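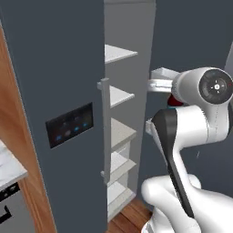
Jana Kramer

Abb. 1: Kühlschrank mit Bedienfeld in der Tür und weißen Einlegeböden (Computergrafik).

4.2 Abwanderung nach Kontosperrungen

Untersucht wurden 206 Nutzerkonten des Kurznachrichtendienstes Wonach, die wegen Verstößen gegen die Gemeinschaftsregeln dauerhaft gesperrt worden waren. Als abgewandert gilt eine Person, wenn sie unter gleichem oder eindeutig zuordenbarem Namen auf dem Dienst Feltulska mindestens 10 öffentliche Beiträge verfasst hat. Die Zuordnung erfolgte durch zwei Kodierende unabhängig voneinander; Abweichungen wurden nach dem bei Hervieu beschriebenen Verfahren im Gespräch geklärt.

Die Abwanderung ging in der Regel mit einem deutlichen Verlust an Reichweite einher. Beiträge über die eigene Sperrung wurden häufiger geteilt als solche zu anderen Themen, vor allem in den ersten vier Wochen. Ein Teil der Betroffenen blieb auf Wonach mittelbar präsent, da verbliebene Konten Bildschirmfotos ihrer Beiträge weiterverbreiteten. Diese Form der Sichtbarkeit wird von den gängigen Reichweitenmaßen nicht erfasst und ist in den Werten dieses Abschnitts daher nicht enthalten. Zur Behandlung von Zweitkonten siehe Abschnitt 4.3.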